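Why I can't leave a tidy tomato alone
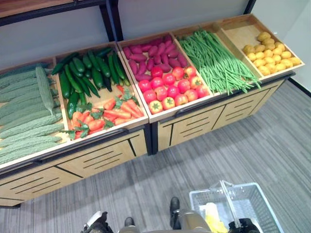
By A. Ngubane | Ternside Notes | 12/9/22

I have a weakness for loose vegetables in wooden bins. Put the same carrot in a plastic bag under a strip light and I will walk past it. Lay it in pale wood with its green top on and I start planning soup.

I know what is being done to me. The slatted wood says farm, or at least says somebody's idea of one, and the grey carpet says otherwise. I don't mind. I buy the soup carrots anyway.

What I do mind is the tomatoes. They are set in rows, green bits upwards, and I can't bring myself to take one from the front. I reach for the back like a burglar. Sweet potatoes make no such demands - a heap is a heap, and you can rummage. Green beans positively want you to make a mess, their ends already spilling over the edge.

Then there is the bitter melon, which I have bought once, in May, out of vanity. It looks like a cucumber that has had bad news. I salted it for 60 minutes as instructed and it tasted of aspirin. I still admire a big pile of them.

My neighbours in Wistwood prefer the small potatoes, and will spend 50p more to pick their own. I have watched a grown man reject four in a row and keep one exactly like them. I do it too. The bag at home weighs 300 grams and I could tell you the merits of each potato in it.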